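3.2 Suture handling and tissue closure in the bench exercises
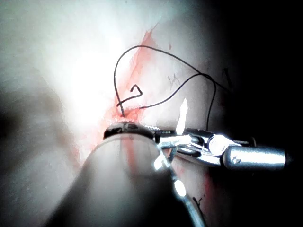 Figure 3. Needle, black suture thread and instrument tips at the tissue surface.

Why does the length of the thread tail matter when closing a small incision?

A tail that is too short pulls back through the tissue when the first throw is tightened, and a tail that is too long tangles with the working end, so most of the time lost in a closure is lost on managing thread.

We set out to describe how trainees at the Purkside skills centre handled thread across a short course of closure exercises. The course ran through August and was built around the interrupted stitch, which trainees had all met in open surgery but had not practised with jointed instruments. A total of 46 trainees took part and completed 186 closures that could be scored. A further 17 closures were left out of the analysis. In these the thread had snapped or the tissue pad had torn at the clamp before the first knot was complete.

Each exercise began with a fresh length of black suture on a curved needle. Trainees were asked to pass the needle through both edges of the incision, draw the thread until a usable tail was left, and tie a surgeon's knot followed by two single throws. They were free to choose which hand led. No target time was set, although a clock was visible on the wall and several trainees told us afterwards that they had worked to it anyway.

Scoring was done by two of the authors, Retamal and Sengar, working separately from the recordings. They marked the entry and exit points of the needle, the distance of each from the wound edge, the number of regrasps between entry and exit, and the state of the knot at the end. A regrasp was recorded whenever the jaws opened and closed again on the needle — a small adjustment of angle with the jaws shut was not counted. Where the two scores differed, Nägeli watched the recording and her reading was used.

The position of the needle in the jaws was the main source of trouble early in the course. Glare made this harder to judge. In Figure 3 the needle shows as a short, nearly white sliver rising from the metal jaws, and the bright surface stands out sharply against the pinkish-gray tissue. Trainees said that a needle lit in this way was easy to find but that its tilt was difficult to read. Many corrected for a tilt that the scorers did not see, and then had to correct back.

The thread gave a different kind of difficulty. Black suture contrasts well with pale tissue, and trainees seldom lost sight of it near the exit point. Problems came further along its length, where it could loop behind an instrument and be caught on the next movement. Supporting the tissue close to the exit point while the thread was drawn reduced lifting of the wound edge. Trainees who did this early tended to keep doing it. Those who drew the thread with the tissue unsupported often raised the edge into a small tent, and the stitch then sat more loosely once the tissue settled.

Knot quality improved less than needle handling did. By the final session almost 7 in every 10 knots were scored as square and flat, and the rest were mostly slipped knots caused by uneven pull on the two ends. Air knots were uncommon. We did not test the knots under load, and a knot scored as flat may still have been weak.

Two points about the materials should be noted. The tissue pads were supplied in two batches, and the second was slightly firmer than the first. Scorers did not know which batch was in use, but trainees noticed the change and some preferred it, saying that the needle followed its own curve better. The pads were also kept moist between stitches with saline, applied by the session tutor. The amount was left to the tutor's judgement and was not recorded.

Written comments were collected at the end of each session using the Stemstead feedback sheet. The most frequent request was for more time on drawing and placing the thread before any tying was attempted. Tutors agreed with this, and Quezada and Aksoy revised the order of the exercises for the next intake so that the first session now has no knots in it at all. Results from that intake are not included in this paper. Suture lengths and the scoring form are given in Appendix B — the form may be copied for teaching use.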